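Narmont wardrobe cell: setting up and looking after the wrist and gripper

Home > Cells > Household handling > Wardrobe cell > Setup and care

Part no. 3821. Page last revised Jun 20, 2025.

The wardrobe cell is the one we get the most letters about, and we love that! Hangers are awkward things. They swing, they tangle, they come in every thickness, and a gripper that is a hair out of line will tell you so on the first morning. The good news is that nearly all of the upkeep is at the wrist, and you can do it at a bench with a cup of tea nearby.

What comes with the cell
Two-finger parallel gripper, black
Wrist camera on its bracket
Cable set and strain clips
Hex keys, feeler strip and a small tube of medium thread lock
Setup card (keep this, the wrist offsets for your unit are written on the back)

First fitting
Switch the arm off at the wall and let it settle on its rest. Offer the gripper up to the wrist plate with the cable exit facing the elbow, start all the plate screws by hand, then tighten them in a cross pattern. Leave a loose loop of cable at the wrist, big enough to get two fingers through. Turn the wrist by hand through its full travel and watch the loop. If it goes tight anywhere, move the first clip back along the forearm.

Fit the camera last and nip it up lightly. You will want to tilt it once the arm is in front of the rail.

Setting up at the rail
Drive the arm to the rail at the slowest speed, gripper closed, and stop short of the hangers. Check the live view. You need the fingers and the rail in view together, with the hanger hooks showing where they go over it. On the Lultholm rail kit the stock camera angle is nearly always right. On deeper wardrobes you may want to tip it back a touch, then run the camera calibration again from the menu.

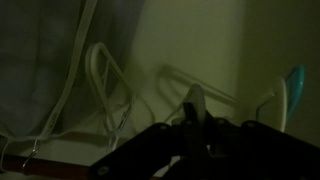

Wrist camera view at the rail: gripper linkages, hanger hooks and grey fabric.

Mixed hangers are fine, by the way. Janaka Majumder on our bench tests with whatever people send in, and the thin wire ones are still his favourite because they show up a badly set finger straight away.

Regular care
Every 12 hours of running: wipe the finger faces and the camera window with a dry cloth. Lint is the big one.
Every 49 hours: check the linkage screws for play. Open the gripper, hold one finger still and rock the other. Any click at all, take that screw out, clean it and refit with a dot of thread lock.
Every 6 months: new finger pads, and recalibrate.

If the fingers close unevenly
Look at the linkage before you touch the software. Nine times in ten there's a bit of thread or fluff wound round a pivot. Tweezers will have it out. If it still pulls to one side, run the homing routine twice and compare the two readings.

Spares
Finger pads (pair), linkage screw set, wrist cable, camera bracket. The older Lachance bracket also fits, with the spacer turned over.

Stuck on something? Write to Lenuța Bogdan on the service desk and put your wrist offsets in the message.

See also: Kunirwood drawer cell, rail kit fitting notes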